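Filed under: Kitchen | Storage | Things I Have Tried

Keeping Potatoes and Onions: Which Tips Hold Up

I have been handed the same potato advice since I first had a kitchen of my own, most of it by people who had never tested it. Last October I bought too many and tried a few.
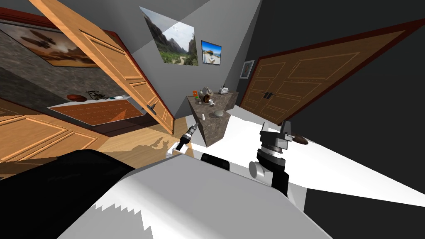
The apple trick

You put an apple in with the potatoes and they stop sprouting. So says every list of tips ever printed. I split one sack between two paper bags, put an apple in one, folded both over and left them on the same shelf. The bag with the apple sprouted at the same speed as the bag without, and it also had an old apple in it. I have read that the gas from the apple slows sprouts and I have read that it starts them. Both were stated with total confidence. Save the apple for lunch.

Never store them with onions

I used to think this was an old wives' tale. I'm less sure now. The potatoes I kept beside the onions went soft sooner, and one of the onions rotted at the root end and took the smell of the whole cupboard with it. Whether the onions did it or the bad air in that cupboard did, I can't say. I keep them on separate shelves and haven't looked back into the matter.

Dark means dark

This one I believe. Light turns potatoes green and bitter, and a kitchen counter is bright for most of the day. A cloth over the basket helps a little. A closed cupboard or a paper bag is better. Skip the plastic bag they came in, even the kind with holes. Mine had beads of water on the inside by the second morning.

If one has gone a bit green, cut the green part off with a good margin. If it's green most of the way around, throw it out. I don't care what your grandfather ate.

Do you need a special bin?

Min-kyu Bae, who I used to share a kitchen with, swore by a Gresetti potato keeper, a metal pail with a lid and some holes punched near the top. He lent it to me for a month. It worked as well as a paper bag folded over twice, and it took up the space of a stockpot. It does look nice, I'll give it that. I would feel differently if I had mice.

Washing

Don't, until you're ready to cook. Knock off the loose dirt and leave the rest. The ones I scrubbed and put away "ready to use" had spots on them before the others did, and I had dried them with a towel first.

The refrigerator

The usual rule is never. The cold turns some of the starch to sugar, so they brown too fast when you fry or roast them, and mine certainly did. For boiling and mashing I could barely taste a difference – slightly sweet, if I went looking for it. If your kitchen is hot all summer, I'd still sooner buy fewer.

Sprouts

Short ones can be snapped off and the potato used, as long as it's firm. Long ones on a wrinkled potato mean you waited too long. Soaking it in ice water for 60 minutes is supposed to bring it back. I got a cold wrinkled potato.

How many to buy

The ten-pound sack is cheaper per pound only if you eat it all. I cook for two and throw out a third of a big sack every time, so I buy loose ones now and pick them over by hand. Check the bottom of the bag at home too, as the bad one is usually down there.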